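## 4. Adding a multi-stop trip

Sultow stores each trip as one itinerary with up to 14 stops. Before you start, complete section 3 and confirm that the home airport is set. Trips imported from Trornura keep their original stop order and can be edited the same way.

1. Open **Trips** and select **New itinerary**.
2. Enter a trip name of 88 characters or fewer. Longer names are cut off on the printed sheet.
3. Add the first stop. Type at least three letters of the city and pick it from the list.
4. Set the arrival and departure times. All times are local to the stop.
5. Select **Add stop** and repeat steps 3 and 4 for each city.
6. Select **Check connections**. Gaps shorter than the minimum layover are marked in red.
7. Correct any marked gap, then select **Save**.

**Note:** The minimum layover is 174 minutes by default. To change it, go to **Settings > Layovers**. The new value applies to saved trips the next time they are opened.
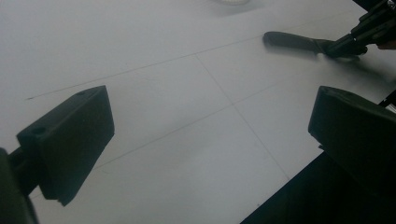
*Figure 4. Two dark green gripper fingers over a pale tabletop.*

### 4.1 Overnight stops

A stop that crosses midnight needs a lodging entry. Without one, the itinerary is saved as a draft and is not sent to other travelers.

1. Open the stop and select **Lodging**.
2. Enter the address, or choose a saved place.
3. Set the check-in time. If the arrival is later than 11 p.m., turn on **Late arrival**.
4. Select **Done**.

**Caution:** Deleting a stop also deletes its lodging entry and any attached tickets — this cannot be undone. Export the trip first if the tickets are not stored elsewhere.

### 4.2 Sharing

Shared itineraries are read-only unless the owner turns on **Allow edits**. Attachments are limited to 200 MB per trip. Travelers using the Lucero mobile app see changes after the next sync.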